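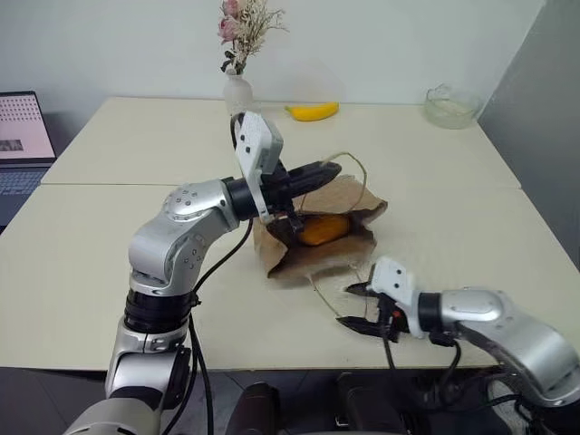 Brown paper bag on the packing table, mouth open, one item inside.

How to pack a paper carrier bag

These steps cover a flat-bottomed brown paper bag with handles, packed on a table. They apply to the Macedo medium size and to any similar bag.

What you need
Paper bag, 142 gsm
Clear table, pale top if possible
Goods, sorted by weight

Step 1. Open the bag fully. Put one hand inside and push the base down until all 4 corners are square. A base that is still half folded will tip once the first item goes in.

Step 2. Set the bag near the middle of the table. If the tabletop has a seam, keep the base entirely on one side of it.

Step 3. Fold the handles outward so they stay clear of the mouth. Used bags often have a sagging front panel and a higher back panel. Pull the front up by hand before loading – do not use the goods to push it out.

Step 4. Load heavy, flat items first, against the back panel. Round items such as oranges go in next and should rest on the base or on something firm. Lower them in. Dropped items split the bottom fold.

Step 5. Fill to 2 inches below the rim. Stop at 10 pounds, even if there is room left.

Step 6. Bring both handles together and lift an inch off the table. If the base bows, set the bag down and move the heaviest item to the center.

Creased bags can be reused if the base fold is intact. Store them flat, in stacks of 23 or fewer.

Text: Fatos Živković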